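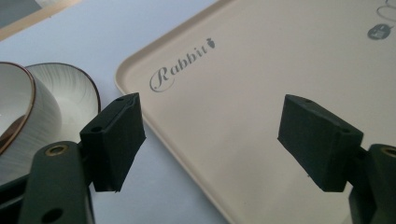 Green finger pads over the tray and saucer, bench two, December.

Hi Philomena,

You asked for something you could read over coffee, so I've kept the spreadsheet out of it and I'm just going to tell you how the hand-held gripper is doing since the last payment came through. Short answer: it's in much better shape than it was in the fall, we're a bit behind on the spare set, and I'd like to move some money between lines (see the end).

The big job was the fingers. You'll remember the old pads were glued on, and every time one wore down we lost most of a day scraping and re-gluing. Sihan Fang redrew the whole finger so the pad block is its own printed piece and the arm is another. We used the dark green filament from Koreo for everything, and I've gotten fond of it! The arms have brass inserts now too, which I should have insisted on from the beginning – screwing straight into printed plastic was fine for the first month and then it very much wasn't.

The pads still come off the printer a little rough along the edges. I've gone back and forth on whether to sand them. We sanded one pair and left one pair alone, and the sanded ones were nicer to look at but slid more on glazed cups, so for now we only knock off the stringy bits and leave the rest. The gripping faces get a wipe with alcohol before each session. Sihan also wants to tweak the seam so it lands on the back of the block, and that's on the list for January.

Alignment took longer than I told you it would. The two pads have to meet flat when they close, and ours were meeting at the bottom first with a sliver of daylight at the top. I blamed the prints for two weeks (sorry, Sihan). The trouble was a worn bushing in the linkage on the left side. We swapped both sides, reset the closing stop, and checked it with a strip of paper at the top and bottom of the pads, and it has held since. I now do the paper check every morning before nine, and it takes less time than the kettle.

As for wear, we logged 2,000 open-and-close cycles on the current pads before I saw any change in the paper check, and that was small. The old glued ones gave us 293 before the first one let go, so I'm pretty happy. We've done 17 pad changes in all, counting the practice ones, and a change is now a screwdriver job at the bench.

The practice table is set up with tableware, as we agreed. There's a white cup and saucer with thin brown rims, and the cream tray with "Rabbit" written on it in loopy gray script and a little carrot next to the word. The tray is the one everybody at Rutirstead asks about. Its low rim is a good test for the pads, and the rounded corners are a pain, so it stays.

Two things that didn't go well. The spare finger set was due by now and I only have the left arm of it, since the printer was down while we waited on a nozzle. And Lam, who supply our bushings, have gone to a longer lead time, so I've ordered a double quantity to get us through spring. That came to 228 dollars and it wasn't in the plan.

So, my ask: can I take the bushing money out of the travel line? We were going to bring the gripper over to Todthorpe for a day, but they've offered to come to us, and the travel money would otherwise just sit there. If that's okay, a one-line reply is plenty and I'll update the budget sheet.

Next up are the right arm of the spare set, the seam change, and a one-page care sheet to tape inside the case lid. I'll send you the care sheet when it's done – tell me if any of it doesn't make sense to someone who's never held the thing.

Thanks again for being patient about the fall!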